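3.2 What people kept, and what they kept it in

I went into the Prarmont interviews expecting to hear about attics. What I got, over and over, was bags, tins and bins, and how fond people were of them! Liliana Farina and I spoke to 63 households in November, and most talked longer about the container than about whatever was inside it (Bondo, our pilot village, had gone the same way). Soft-sided ones came up most with younger families, who liked being able to see in - Figure 4 has a clear one with beige fabric binding, beside a small orange ball.
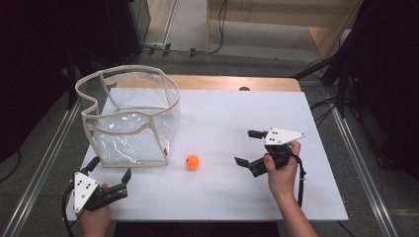
3.3 Coding the interviews

Marisa Valentini and I each coded 30 transcripts separately, then swapped. We disagreed mostly over "keeping" and "storing", which I'd lumped together and she hadn't. Her version won, and it's the one used in Table 2.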